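3.2 Task setup

The pick-and-place task was built by students in the Pemholm robotics course. Each team of 4 collected 90 demonstrations over 2 lab sessions. The item to be moved was a sausage, and the target was a round blue plate on a wooden table.

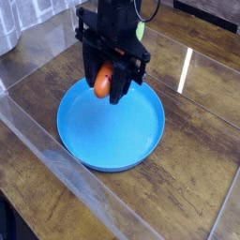
Figure 2. The gripper holding the sausage above the plate.

Teams labeled each trial by hand. A trial counted as a success if the sausage came to rest inside the rim after release. Rana and Pearce checked 13 trials per team, and disputed labels were settled from the video.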